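Marble countertop

A marble countertop is a slab of cut and finished marble fitted as a work surface, most often in a kitchen or bathroom. It is admired by people who do not yet own one and defended by people who do. The material is soft by the standards of building stone, reacts with lemon juice, and has been sold for kitchens, where the lemons are, for as long as there have been kitchens worth showing to guests.

Composition

Marble is limestone that has been heated and squeezed underground until its grains recrystallize. The main mineral is calcite, or dolomite in some beds. Pure calcite marble is white. The gray, gold, green and brown veins come from clay, iron oxides, graphite and other impurities that were in the original sediment or seeped in along cracks. Buyers pay extra for these impurities when they are arranged attractively and ask for a discount when they are not.

Calcite rates 3 on the Mohs scale of hardness, well below quartz at 7 and below the steel of a typical kitchen knife. The stone trade has long used the word "marble" for nearly any rock that takes a polish, including limestones and serpentines that a geologist would file elsewhere. The geologists have complained about this for generations, to no visible effect on the price lists.

History of use

Marble was a luxury surface in the ancient Mediterranean, used for floors, wall facings, tables and baths. Its use as a working surface came largely through trades that needed something smooth and cool. Pastry makers rolled butter doughs on it, confectioners poured sugar on it, and fishmongers and butchers laid out stock on it because it could be sluiced down. In nineteenth-century houses it topped washstands and dressers, often in pieces small enough for two people to carry and one to drop.

The full-length domestic kitchen counter is a later idea and depended on powered saws, reliable road freight and a general willingness to reinforce cabinets. The kitchen island, which arrived in many homes as a place to put the mail, gave marble its largest uninterrupted stage.

Fabrication

Blocks are cut into slabs with gang saws or diamond wire. Slabs for counters are commonly 2 or 3 centimeters thick. The back is often covered with resin and mesh, as marble breaks along its veins and the veins are what the customer came for.

At the fabricator's shop the slab is measured against a template, cut, and given an edge. Sink and faucet openings leave narrow strips of stone at front and back, and these are the usual places for a crack. Seams are filled with tinted resin. A good seam can be found with a fingernail, and generally is, by the owner, on the first evening.

Bookmatching means opening two neighboring slabs like the pages of a book so that the veins mirror each other. The effect is symmetrical and expensive, and a certain share of visitors will see a face in it.

Finishes

A polished finish is glossy and brings out the color most strongly. It also shows every etch mark as a dull spot. A honed finish is matte and hides etching better, although it may show fingerprints and oil. Leathered or brushed finishes have a slight texture and are more common on darker stones. Fabricators can change one finish to another in place, a job that produces a fine white slurry and a strong wish to have been consulted about the plastic sheeting.

Etching and staining

The two are often confused. Etching is a chemical change: acid dissolves a little calcite and leaves a dull or rough patch. Vinegar, wine, tomato, citrus and some bathroom cleaners all do it, sometimes within a minute. Staining is color that has soaked into the pores, typically from oil, coffee, rust or berries.

Sealers slow staining. They do almost nothing about etching, a fact usually found in the second paragraph of the leaflet. Light etches on honed stone can be rubbed out with a polishing powder. Stains are drawn out with a poultice, a paste of absorbent powder and solvent that is spread on, covered, and left to dry - the whole business resembles a spa treatment and costs less than replacing the counter.

Owners tend to fall into two schools. Ludivine Hervieu, in her household manual The Stone in the Kitchen, calls the accumulated marks a patina and advises readers to stop looking. Onyekachi Igwe, a restorer at the Serra stone yard, has replied that patina is what people call damage once they have seen the estimate.

Weight and support

A slab 3 centimeters thick weighs roughly 16 pounds per square foot, so a generous island top may weigh as much as several adults, none of whom should stand on it. Cabinets must be level before installation. Overhangs beyond a modest depth need brackets or legs, particularly where people will lean while telling a long story.

Alternatives and imitations

Quartzite, a natural stone, can look much like marble and is far harder. Engineered quartz is made from ground mineral and resin and can be printed or poured with veins. Porcelain panels carry a photographic pattern on a thin, tough body. Laminate has imitated marble for decades with cheerful disregard for scale.

The weak point of most imitations is repetition. Nature does not reuse a vein, while a printed panel may do so within arm's reach. Kelly Leite's trade guide recommends laying repeated patterns in opposite directions, and placing the toaster with care.

Digital imitation is a field of its own. Architects and furniture sellers need marble that can be drawn in a computer, and texture libraries offer it by the square meter, free of freight and breakage. Rendered marble usually favors a white ground with pale, scattered veining, which flatters whatever is set on it and cannot be etched by anything.

See also

Calcite
Dimension stone
Pastry board
Scagliola
Terrazzo
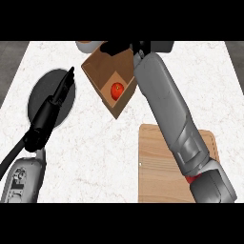
White marble tabletop with faint gray and brownish veining, computer rendering.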